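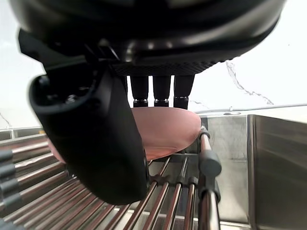
Forum > Robotics > Learning from demonstration > Wrist camera policies

3 min read

Policy trained on wrist camera only does worse after adding more demonstrations

Marisa Sanna

I'm trying to reproduce the main result from the Garnico paper for a class project that turned into a longer project. The claim is that a policy trained only on wrist camera images can match one that also gets a fixed overhead camera, as long as the demonstrations start from varied poses. Their task is putting a flat part down on a roller rack against a stop. Mine is close to it: a smooth oval disc, steel rollers, one upright rod at the side that the disc has to end up against.

With my first 60 demonstrations the policy was passable. It reached the rack every time and got the disc against the rod a bit more than half the time. Then I collected a lot more, for a total of 571, retrained from scratch with the same settings, and it got worse. It still reaches the rack, but in the last stretch it slows down, drifts sideways, and sometimes just stops over the rollers with the disc still held.

Validation loss is lower than before, so by that number the new model is better. I hold out demonstrations at random. Image size, action chunk length and learning rate are the same as in the paper. The policy gets the wrist image and the gripper opening, no arm pose. I left arm pose out because the paper says it hurts on new rack positions.

The first set was all collected by me. The larger set was collected by me and Afonso Cardoso over several sessions in June. Is this a known problem with the method, or is it my data?

4 comments

Serena Testa

I think it's your data, and I'd look at the two operators first. We had nearly the same thing on the Yupanqui arm last year.

When two people demonstrate the same placement they usually agree on the approach and disagree on the last couple of inches. One person comes straight down and then slides the part to the stop. The other lines up with the stop first and lowers along it. Both work. From the wrist camera the images just before those two moves look almost the same, so the policy has the same input with two different answers. If your action head is a plain regression it will average them, and the average of "go down" and "go sideways" is a slow drift that does neither. That matches what you describe.

Your validation loss won't show this. Most of each demonstration is the approach, which is easy and gets better with more data, and it swamps the part where the task is won or lost. Random hold-out also means both styles are in both splits.

What I would do, in order:

Train on only your own demonstrations from the big set and test that. If it recovers, you have your answer and it cost you one training run.

Plot the loss by time step, counting back from the release. Ours was flat and then had a large bump near the end.

Hold out whole sessions for validation. Random demonstrations from the same session share lighting and rack position, and the number you get is too good.

If it is the two styles, you can either pick one and write it down as an instruction for whoever collects, or move to an action head that can represent more than one mode. Diffusion or a discretized head would both do it. The paper used one operator for everything, I believe, and I don't remember them testing what happens with more. That would be worth a paragraph in your write-up.

One other thing to check is how much of the image the gripper takes up. Ours blocked a large share of the view once the part was low, and the stop dropped out of sight for part of the motion. The steel also picks up the color of whatever is above it, so the reflection moves as the part moves. A policy can learn to follow the reflection, and that goes wrong when the lights change. Color jitter helped us a little. Moving the camera mount helped more, but then all your old data is no good.

2 comments

Ataahua Quinlan

Serena covered most of it. I'd add history. With a single image and no arm pose the policy can't tell "paused because I'm about to lower" from "paused because I'm done." If either of you hesitates before release, those still frames teach it to stay still. Trim frames with almost no motion, or give it the last 2 images. I went as far as 6 and it started copying its own previous motion, so I wouldn't go that high.

Also count your test trials. If "a bit more than half" came from ten tries, the drop might be smaller than you think.

1 comment

Vittoria Caputo

Had this on a Ralport gripper, lowering the learning rate fixed it for me. Different task though (pegs).

0 comments

Marisa Sanna

Update, 9th June. Trained on just my part of the large set and the drifting is mostly gone. Afonso lines up with the rod first and I don't, which neither of us had noticed. It still stops over the rollers now and then, so I'm trimming the still frames next and will run more trials per model this time. Haven't touched the learning rate.

Shares: 6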